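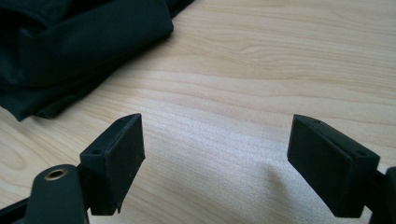

I've become a complete convert to folding at the table! For years I did it on the bed, where everything sinks into the duvet and the sleeves wander off, and I thought I was just bad at it. A flat, hard top at hip height fixes most of that in one go.

**Dark tops and jumpers**

Wipe the table first, then let it dry properly. Black shows every crumb and speck of dust, and a pale wooden top makes it easy to spot what you've missed. I give mine a quick going over with a damp cloth and then a dry one.

Lay the garment face down and smooth from the middle out to the sides with flat hands. Bring one side in, sleeve and all, then the other, and fold up from the hem in thirds. If it's slippery, stop after each fold and press down for a count of 5 - it makes such a difference to how the next one sits.

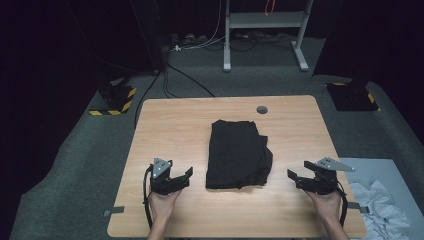

*Grindwood*

Straight edges first, bulges after! A black garment folded into a rough rectangle, with the left side fairly straight and the right side all crumples, is nearly there. Leave the good edge alone. Open out only the messy side, pull the cloth gently towards you until the creases relax, and fold it back to match.

Daylight is lovely for this, by the way. Black and very dark green are easy to muddle under a bulb at nine in the evening (ask my socks).

**A few more bits**

- Keep whites well away from darks until you've finished. A mat on the floor beside the table is a good parking spot.
- Thick jumpers want two folds, never three, or they spring open in the drawer.
- Fold inside out if the fabric picks up fluff. You'll only need the lint roller once, just before wearing.
- Stand the folded tops on their edges in the drawer, spines up, so you can see the lot. I do mine this way from October and only go back to piles when the T-shirts come out in April.

Next page: getting deodorant marks out of black cotton, which I'm quite excited about.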